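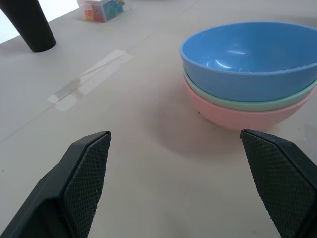

Texto: redação Ilden | Casa e cozinha | março

Conversa rápida, café na mão, ela com pressa e eu também. O assunto era pequeno: tigelas de plástico. Uma azul, uma verde-menta, uma rosa. Empilhadas com a rosa embaixo, a azul por cima e o verde no meio, quase sumido.

"Todo mundo me pergunta de armário planejado", diz a organizadora, que atende casas pequenas pela Gillora. "E o problema costuma ser a pilha. A pilha que ninguém quer desfazer pra pegar a de baixo."

A regra dela: pilha baixa. Três peças no máximo para o que se usa todo dia. O resto vai pra outra prateleira, mais alta, menos nobre. Pergunto se não é exagero. Ela ri. "Já abri armário com onze tigelas, uma dentro da outra, e a família comendo sempre na mesma."

Sobre cor, ela é mais solta do que eu esperava. Não combina por tom, combina por uso. Azul pra fruta lavada, rosa pra massa, verde pra casca e talo. "Em duas semanas a casa inteira sabe. Criança aprende primeiro."

Antes de guardar, mesa. Ela espalha tudo, olha peça por peça, passa o dedo na borda. Lasca, risco fundo, cheiro de alho que não sai: separa. Depois monta de novo. Leva menos tempo que achar a tampa certa, e tampa é outro capitulo, ficou pra próxima.

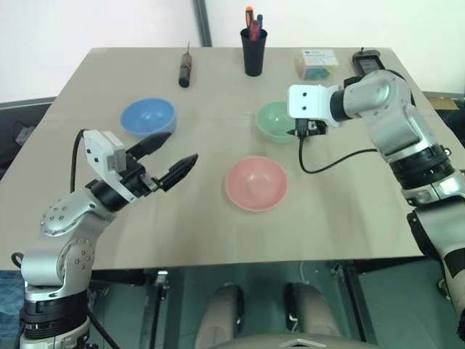

Tigela de plástico pode ser guardada ainda úmida?

"Melhor secar bem antes, por dentro e por fora. Úmida, ela gruda na de baixo e pega cheiro de armário fechado. Se estiver com pressa, deixa de boca pra baixo num pano e empilha mais tarde."

E quando gruda mesmo? Água morna na de fora, gira devagar. Nada de faca no meio. Ela conta isso com cara de quem já usou faca.

Falamos também da mesa como lugar de passagem. Cola, caneta, fita, chave, tudo vai parar na beirada. O método é meio bruto: o que não é de cozinha sai primeiro, numa leva só, e aí sim se mexe na louça. "Se misturar, você acaba arrumando a gaveta de papel as onze da noite."
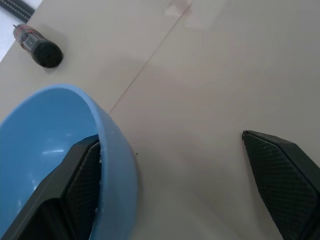 Uma leitora da Meltcombe escreveu para discordar da pilha de três: na casa dela são 2, nunca mais que isso, porque a prateleira é rasa e a terceira sempre volta pra pia sem ter sido usada. Disse ainda que cor por uso não pegou, o marido põe casca na tigela de fruta e pronto.

Repassei o recado. A organizadora achou justo. "Prateleira rasa manda mais que eu."

Último conselho, já de pé, procurando a bolsa: comprar jogo novo só depois de usar o velho inteiro por um mês. Anotei. Não sei se cumpro.

Pesquisar receitas, dicas, matérias... Buscar

Contato | © Ilden, todos os direitos reservados | Voltar ao topo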